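Grey marks or glaze wear? Plain white plates under a glazed roof
Forum index > Front of house > Tableware and washing up

jpinheiro
Posts: 100
Location: Fistby

We run a café in the glazed hall at Fistby and have used the Larnosura plain white plate, large size, for two seasons. No band and no pattern. By late morning the daylight in the hall is strong enough to show every flaw in a glaze, and customers have started sending plates back as dirty. They have been through a full cycle at the correct temperature and they are clean by any test I know.

There are two separate effects and I would like to treat them separately.

1. Faint concentric rings on the eating surface. Same on all of them, old or new.
2. Short grey lines, random direction, mainly in the flat centre. Only on plates in regular service.

The rings are the first thing people point at when they tilt a plate to the light.

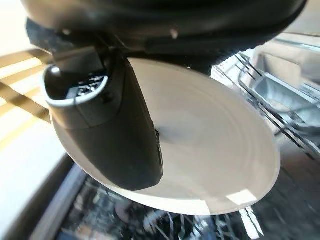

Can grey cutlery marks be taken off a glazed plate without damaging the glaze?

A mild acidic cream cleaner, worked with a damp cloth and rinsed well, will lift most metal marks and leave a sound glaze as it was.

That was the supplier's advice and it works on the lines. It does nothing to the rings. What are the rings, and is there a finish that doesn't show them?

Joana Pinheiro

kilnwash
Posts: 2000+

The rings are from forming. A round plate is usually shaped by a spinning roller or tool against a mould, and the tool leaves very shallow ridges in the clay. Glaze fills them in part and follows them in part. In diffuse light they are invisible. With a single strong source at a low angle the ridges catch it and you see circles. It isn't wear and it won't clean off.

Thicker glaze hides them better but chips more readily at the rim. I would leave it alone.

t_veloso

Agree on the cause, disagree on leaving it alone. Forming rings should be even and concentric over the whole surface. If they are heavier in one band, typically just inside where the plate starts to rise, you may be looking at foot abrasion instead. The unglazed foot of the plate above sits on the face of the plate below. Slide it off the stack with a twist a few hundred times and it cuts an arc in the glaze.

Check: run a fingernail from the centre to the rim. Forming rings feel smooth. Foot abrasion drags slightly.

Tomás

kilnwash

Fair, though a twist gives you part of an arc and she said rings on new plates too. New plates haven't been stacked by kitchen staff.

t_veloso

New plates have been stacked in a carton and driven across the country. Depends on whether there was paper between them.

jpinheiro

Fingernail test done on 11 plates, mixed ages. New ones smooth all the way. Of the older ones, two drag slightly at the radius Tomás describes. The rest smooth. So mostly forming, with a little abrasion starting. I have asked for the stack to be lifted from, one plate straight up, and for nobody to load it more than a shelf height.

The carton had paper, for what it's worth.

bainmarie_bill

What machine? We had a Negash undercounter that left a film in the same pattern as the rings, and everyone swore it was the plate. Rinse aid dosing was set for the previous site's water. The film settles very slightly thicker in the hollows, so the rings look worse than they are. Wipe one half of a plate with vinegar, rinse, dry with a clean cloth, then compare the halves at an angle.

jpinheiro

Two-rack machine with a door, not a Negash. Will try the vinegar. Softener was serviced in September, so I would be surprised.

kilnwash

Softened water can still leave salts behind if the rinse is short. Worth the five minutes.

orchard_st_kitchen

I think you are all fixing the wrong component. The plates are fine and the light is the problem. What is the roof? If it is clear glass you get hard sun on the tables and any gloss surface will glare, whoever made it. If it is a diffusing pane you should be getting something much softer, and then I would look at what is reflecting in the plate.

jpinheiro

The panes are translucent, set in a grid of thin white and dark bars, with darker beams crossing under them. No blinds. On a bright day the panes themselves are white all over. 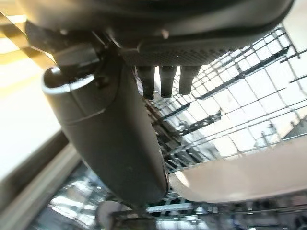

Page 2 of 2

orchard_st_kitchen

Then there's your answer. A glossy plate under that is a poor mirror pointed at a bright grid. Seated customers see the bars and beams broken up across the surface, and the ridges distort the reflection. That reads as dirt. Change the plate to a satin glaze or change the roof.

Grillent do a roller blind for sloped glazing that we fitted over our servery. It took out most of the glare. It isn't cheap and the tensioning needs redoing every year.

t_veloso

Please do not go to satin glaze on this basis. Satin surfaces are microscopically rougher and they pick up cutlery metal far faster than gloss. She would be trading effect 1 for a great deal more of effect 2, and cream cleaner on satin leaves shiny patches. I have replaced a full service for exactly that reason.

orchard_st_kitchen

Depends on the satin. Ours has done two years and I clean it once a month.

t_veloso

How many covers?

orchard_st_kitchen

About 100 on a busy day. Mostly cake, so forks and very little knife work.

t_veloso

Then it hasn't been tested. Serrated knives are what do it.

bainmarie_bill

Cheap things first. Check the knives for burrs, check the rinse, then look at the roof. I'd also move the pass table out of the direct light if there's a shadier bay, as that's where your staff should be checking plates. Although now I type that, you want the checking done in the bright part, so the staff see what the customer will see. Ignore me on the table.

kilnwash

No, the second thought is right. Check in the bright bay, tilt once, reject if a line crosses the centre.

jpinheiro

Vinegar test result: a slight difference between halves, visible at about 2 pm and not at 9 am. So there is some film. Rinse aid has gone up one step and I will repeat at the weekend with the same plate.

Staying with gloss. The landlord owns the roof and I can't hang anything from the beams without consent, so the blind is a separate conversation. Knives are being looked at now. Several of the cheaper ones have a rough spot at the tip that you can feel through a cloth.

Does anyone know if Larnosura still make the same plate with a polished foot? The current listing only says "finished".

kilnwash

Turn one over and rub the foot on the back of a glossy tile. If it leaves a scratch it hasn't been polished, whatever the listing says. You can dress it yourself with a fine diamond pad, used wet, a few turns per plate.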